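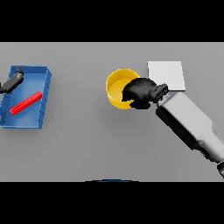 A red bar lying diagonally in a blue tray.

Search Hulatano Search this site Go

Iida Ojala charges 715 dollars for a full-year astrology reading, and she didn't flinch when I asked if that was a bit rich. "People pay more to have their kitchen taps looked at," she said. I pointed out that the taps usually stop dripping. She laughed, wrote something in her notebook and asked for my time of birth.

I should say I don't believe a word of it. I've read my stars in the paper, like anyone, and once cancelled a dentist's appointment on the strength of them, though I was looking for an excuse. Ojala has been drawing up charts for a living since she left her job at Trestilance, where she did payroll. She says she keeps a file on every client, 381 of them so far, and goes back to it when they return.

So how often is she right? "That's not really how I'd put the question," she said. I put it that way again. "Most people tell me it fit." Most people would, I said, if you told them a hard spring was coming and then a better one. She agreed this was a fair point, then carried on as though I hadn't made it.

My own reading took two hours. According to Ojala, Saturn has been leaning on my house of work, and I'll be offered something in October that I shouldn't sign straight away. "Read it twice," she said. My mother would have told me the same for nothing. She also said I had trouble with an older man over money. I don't, unless you count my landlord, and by the time I'd thought of him I was annoyed at myself for looking.

That's the part that bothers me. I asked if she knew her clients did most of the labour. "Of course they do," she said. "I give you the chart. You're the one who has to live in your neighbourhood." I asked what the chart was for, then. "It gets you talking."

She's less patient with the Heso app, which sends out a daily forecast to anyone with a phone. "It doesn't know what time you were born. It doesn't even ask!" I said it seemed to get much the same results. She didn't care for that, and offered me more tea.

At the door I asked if she'd ever told a client she had no idea. "Twice," she said. "They both wanted their money back." I asked if she gave it to them. One got half.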